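Stadham Laboratory, Manipulation Group
Notebook entry, Friday
Cell: two-arm simulated cell, peg insertion task
Entered by: Liya Wolde
Status: open, task withdrawn from the shared queue

Reason for entry

The overnight batch of the peg insertion task was stopped at 02:10 by the contact force monitor. The monitor recorded a peak of 347 N between the peg and the side of the box. The permitted limit for this task is 14 N. No hardware was connected. The entry is made under the safety procedure all the same, as the controller build in use is the one intended for the Jilico cell in June, and a contact of that size on the real arms would have been a reportable event.

Colleagues who have taken the current build for other work are asked to read the interim measures below before running it again.

Setup

The cell holds two arms on separate pedestals behind the table. The left arm carries the red peg. The box stands on the table with its top open, and the plate with the hole lies on the floor of the box. The right arm has no part in this task and is parked with its gripper open, clear of the table.

The batch was set for 1,000 trials with the start position of the peg varied from trial to trial. The planner was Avo, in the version merged on the main branch at the beginning of the week. The insertion policy was unchanged from the previous batch, which completed without a stop.

With the task reset, the left arm is commanded to a waiting point beside the box, then up, across, and down to the hole. The upward movement is there to carry the tip of the peg over the wall.

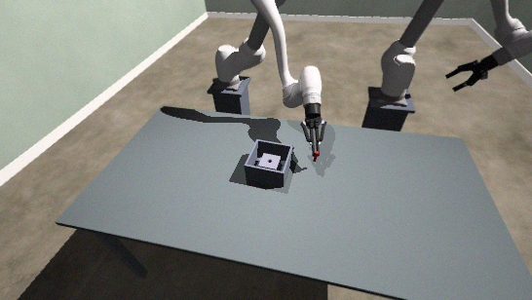
What was found

The log shows that the upward movement was skipped in the trial that tripped the monitor. The arm went directly from the waiting point towards the hole, and the peg met the wall of the box from the outside. The position controller continued to push until the monitor cut in.

The skipped movement was traced to the clearance check. The planner compares the height of the peg tip with the height of the box wall and omits the upward movement when the tip is already high enough. In the new version the tip height is taken from the gripper frame and the nominal peg length. The grasp offset, which records how far down the peg the fingers have closed, is no longer added. When the peg is held near its upper end the planner therefore believes the tip to be higher than it is.

A second fault was found while reading the log. The force monitor is evaluated at the end of each planner step and not at each controller step. This explains how the force could pass the limit by so wide a margin before the stop. It is the more serious of the two faults in my view and has been recorded separately in the fault register.

Checks carried out this morning

The failing trial was replayed from its stored seed. It failed in the same manner and at the same step on both replays.

The same seed was then run with the previous version of Avo. The upward movement was made and the peg entered the hole with no contact above the limit.

The grasp offset was restored by hand in the new version and the seed run once more. The upward movement was made. I have not yet run a full batch with this change and it should not be treated as a fix.

For the manual checks the left arm was stepped through the approach with the controller paused between commands, and the tip height reported by the planner was compared with the height read from the simulator.
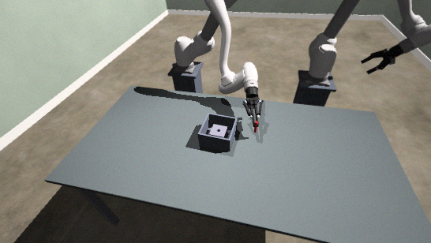 The two values disagreed by the grasp offset at every stop, which agrees with the reading of the code given earlier. The position of the box was also compared with the task file and was correct. I had suspected the box at first, having moved its origin in an earlier task, and lost most of an hour on it.

The joint limits, the gripper closing force and the friction values were left alone. The parked position of the right arm was checked for interference with the left and none was found.

Interim measures

1. The peg insertion task is withdrawn from the shared queue until the force monitor has been corrected.

2. The previous version of Avo is to be used for any work in the two-arm cell.

3. No build containing the new clearance check is to be copied to the Jilico controller.

4. The upward movement is to be made in every trial, whatever the result of the clearance check. The cost in cycle time is accepted.

Outstanding

Alemayehu test suite: add a case with the peg gripped at its upper end. The present cases all grip it at the middle, where the offset is zero, and so could not have caught this.

Force monitor: move to the controller loop and repeat the deliberate collision test. Result to be entered here before the task is released.

Earlier batches: find out whether any were run with the new version. I have checked the shared queue but not the local machines. Please add your initials and the batch name under this entry if you have used it.

L. Wolde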